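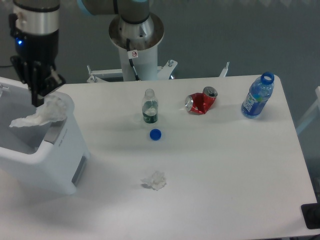
Conservação de livros em casa: recomendações aos leitores
Biblioteca Esteves – Serviço de Leitura Juvenil
Atualizado em 25 de maio de 2022

O presente conjunto de recomendações destina-se aos leitores inscritos no Serviço de Leitura Juvenil e às respetivas famílias. Aplica-se tanto aos volumes requisitados como às coleções particulares, com especial atenção às séries de fantasia e ficção científica, cujos volumes extensos e de encadernação colada exigem cuidados próprios.

Primeira abertura de um livro novo

Os volumes com mais de quinhentas páginas não devem ser abertos ao meio logo na primeira leitura. Pouse o livro sobre a lombada, numa superfície plana, e baixe primeiro a capa e depois a contracapa. Em seguida, abra pequenos grupos de folhas, alternadamente do início e do fim, pressionando ligeiramente junto à costura ou à cola, até chegar ao centro. A operação demora poucos minutos e reduz os vincos na lombada.

Nas edições de bolso da coleção Brenedden, impressas em papel de gramagem reduzida, recomenda-se que os grupos não ultrapassem as dez folhas.

Sobrecapas

A sobrecapa deve ser retirada durante a leitura e guardada na horizontal, dentro de uma pasta ou entre duas folhas de cartolina. Para proteção permanente, utilize película de poliéster sem adesivo, cortada com dois centímetros de margem em cada lado. As películas autocolantes de uso escolar não são aconselhadas em exemplares assinados nem em primeiras edições.

Os rasgões pequenos reparam-se pelo verso, com papel japonês e cola de amido. A fita adesiva comum amarelece e deixa resíduos que não se removem sem dano. Os leitores que tenham aplicado fita num livro da Biblioteca devem informar o balcão no ato da devolução e abster-se de a retirar.

Estantes

Os livros guardam-se na vertical, sem folga excessiva e sem compressão. Deve ser possível retirar um volume segurando-o pelos lados, a meio da lombada, e nunca pelo topo. Os exemplares com mais de 30 centímetros de altura ficam deitados, em pilhas de três no máximo.

Mantenha as estantes afastadas de radiadores e de paredes exteriores. A temperatura da divisão não deve exceder 22 graus. Em janeiro, mês em que o aquecimento doméstico funciona durante mais horas, convém verificar se as capas duras começam a arquear; em caso afirmativo, afaste a estante da fonte de calor e deixe os volumes sob um peso moderado durante uma semana.

As prateleiras do modelo Rutance, adotadas na sala juvenil, foram instaladas com um intervalo de cinco centímetros em relação à parede. A mesma distância é adequada para uso doméstico.

Limpeza

Limpe o pó duas vezes por ano com uma trincha larga e macia, do lado da lombada para o corte da frente, mantendo o livro bem fechado. Não utilize panos húmidos, sprays nem produtos para móveis. As marcas de lápis retiram-se com borracha branca, em movimentos curtos e num só sentido.

Livros molhados

Se apenas algumas páginas tiverem sido atingidas, intercale folhas de papel absorvente branco e substitua-as de duas em duas horas. Não recorra ao secador de cabelo. Se o volume estiver encharcado, envolva-o em papel vegetal, coloque-o num saco fechado e congele-o até obter aconselhamento. O papel couché, frequente nas edições ilustradas, cola-se ao secar e deve ser congelado sem demora.

Organização de séries

Para coleções particulares com mais de 100 volumes, sugere-se uma lista simples com título, autor, número na série, editora e data de aquisição. As novelas intercalares e os contos publicados entre dois romances devem ser arrumados pela ordem de publicação, com indicação na lista da ordem cronológica da narrativa, quando esta for diferente.

Os livros emprestados a terceiros registam-se na mesma lista, com a data de saída.

Apoio aos leitores

O gabinete de restauro funciona no polo de Pestmont, no piso inferior, e aceita para observação até dois livros particulares por leitor em cada mês. A observação é gratuita. As reparações dependem de orçamento prévio, que deve ser aceite por escrito.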